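Prosden Community Lending Room
Progress report to the Gimley Fund, second quarter
Prepared by Rochelle Pennington
29 June 2023

1. Where we are

The grant covers sorting, labelling and storing the small items that came to us with the Kpodo household donation. These are the things that did not fit any of our existing shelves: cards, coasters, badges, game pieces and other bits and pieces that arrived mixed together in cartons. At the end of this quarter 136 items have been entered in the register. The cartons that held them have been flattened and put out for recycling.

The work is on schedule. We have two matters to raise with you, one about storage and one about labels, and both are set out below.

2. The sorting table

Most of the quarter's work has been done at the one table. We cover it with a plain sheet of paper, which gets changed when it is creased or marked. Small pale items are harder to find on a pale sheet, and we did try a coloured one for a while, but dark pieces disappeared on it and the colour made it hard to judge stains. We went back to the light paper and have stayed with it.

Cards and paper items are dealt with first. Each one is checked for a name or number and then moved to the divided tray. We chose a clear tray so the compartments can be checked from the side without lifting anything out.

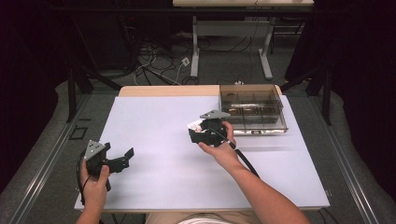
Lyle Quintanilla thinks the clear trays are a mistake for anything printed, and asked that the following go in the report: "Light gets in from every side. If the cards are going to sit out on a shelf for months they should be in a closed box, and I would sooner see the money go there than on more trays."

We agree in part. The trays will be used for sorting only, and printed cards will go into lidded boxes once they have been entered. The boxes can be bought from what is left in the materials line. We do not need extra funds for this.

3. Coasters and tiles

This group took longer than we allowed for. In the first plan the coasters were to be treated as one lot with one register line. When we began laying them out it was clear that the printed ones should be entered singly, as borrowers are likely to ask for them by picture. We have added a short description field to the register for this purpose. It is kept to a few words, such as "cartoon, two figures, cream square", so that people entering items do not spend time on wording.

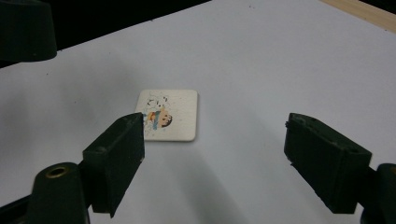 Condition is recorded on a scale of 1 to 3, with 1 meaning fit to lend, 2 meaning fit to lend with a note, and 3 meaning keep for display. Faint or patchy printing on its own does not move an item to 3. We found early on that people disagreed about whether a pale line was worn or had been drawn that way, so the rule now is to write "faint lines" and leave it at that. Chips to a corner or a rough underside are noted separately.

Nothing in this group has been cleaned with water. A soft dry brush is enough for dust, and we would like advice before going further with any piece that has a surface that might soak up moisture. If the Fund knows of someone who could look at a few of them in July, we would be glad of the contact.

4. Labels

The Flaser labels named in the application have not suited the smaller items. They hold well on boxes and on the trays, but on a coaster the label covers too much of the back and leaves a sticky edge when it is taken off. We have stopped using them on the items themselves. Each coaster now goes into a paper sleeve with the register number written on the outside in pencil.
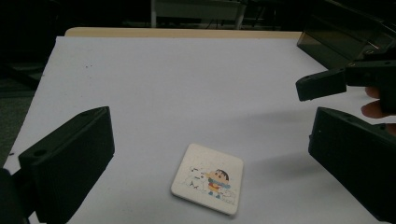 Sleeves are cut by hand from the offcuts of the table paper, so there has been no cost so far. The drawback is time. One person can cut and fold enough for an afternoon's sorting, but that person is then not available to enter items. We have asked for a price on ready-made sleeves in the two sizes we use most and will send it through when it comes.

The unused Flaser labels will be kept for the shelves and the lidded boxes. We do not expect to order more.

5. Hours and spending

We have used almost all of the hours set aside for the quarter. There are 29 hours left in the grant for sorting, and we expect to use them on the game pieces, which have been separated by type but not yet entered. Spending on materials is under the budgeted amount. The receipts are attached to the financial form and are not repeated in this report.

6. Next quarter

- Buy lidded boxes and move the entered cards into them.
- Enter the game pieces.
- Decide on bought or hand-cut sleeves once the price is in.
- Open the coasters for lending, starting with those graded 1.

We would like the Fund's approval to move the remaining label money to sleeves and boxes. The total stays the same. A reply by email is fine.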